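Kitchen sponges: how long do you keep yours, and what do you do with it between washings?

Home Talk > Kitchen & Cleaning

dolness_dee
12 Nov 2021

Hi everyone, I've been reading this board since May and finally have something to ask. My sister-in-law Ülle Baranauskienė stayed with us last week (lovely visit, she brought us jam) and she was horrified that I keep one sponge going for a month. She throws hers out after 4 days! I run mine through the dishwasher every so often and it smells fine to me, but now I'm second-guessing everything, and my husband has started sniffing it when he thinks I'm not looking. So what do you all do? Sponge, brush, rag, something else?

A white tabletop in all three: 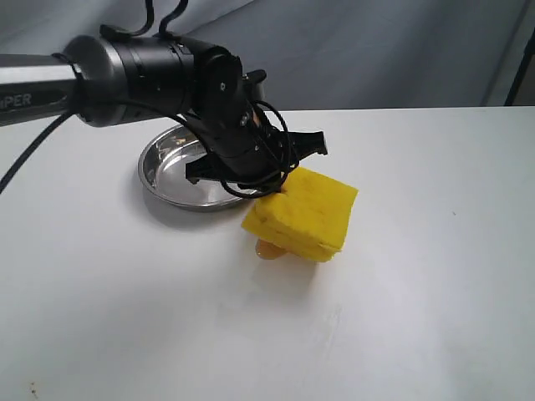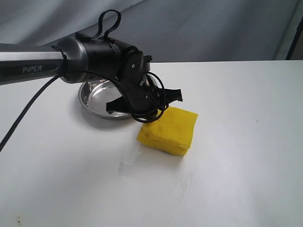
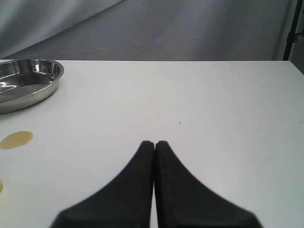 harasym_hal
Four days seems awfully wasteful to me, dee. I get two weeks out of mine and then it moves down to the bathtub, and after that it goes out to the garage for the wheels on the mower. My mother did the same and raised a houseful of healthy kids. What matters is squeezing it out and standing it on its edge so the air gets at both sides. If it sits flat in a puddle it goes sour overnight, and that's true of a brand new one too.

pots_and_pans
I'm with Ülle, I'm afraid. Maybe not 4 days, but a week and out it goes. I had one turn on me during a heat wave and every glass in the cupboard smelled like a pond. I rewashed the whole lot!

harasym_hal
Well, sure, in a heat wave. That's the weather's fault.

Eglė Vītola
Can I put in a word for plain cotton dishcloths? I bought a stack of them years ago at the hardware store in Stakham and I take a clean one every morning, and the used one goes in with the towels. They do get a bit gray, and they're no good on burned-on oatmeal, I'll admit that. For the oatmeal I let the pot soak while I drink my coffee and then use a wooden scraper.

pots_and_pans
Eglė, I tried cloths and gave up after a month. They never dried in my kitchen (north side of the house, one tiny window) and I ended up with wet rags hung over every chair. But I do envy people who can make it work.

dolness_dee
Oh, this is all so helpful, thank you! Hal, I had mine lying flat in a little dish, so that's fixed as of this morning. I think I'm going to try a week per sponge and a brush for the greasy pans. Does anyone have a brush they like? The last one I had lost its bristles into the soup.

Eglė Vītola
Get one where the head comes off, dee, so you only have to replace that part. And don't leave it standing in the water.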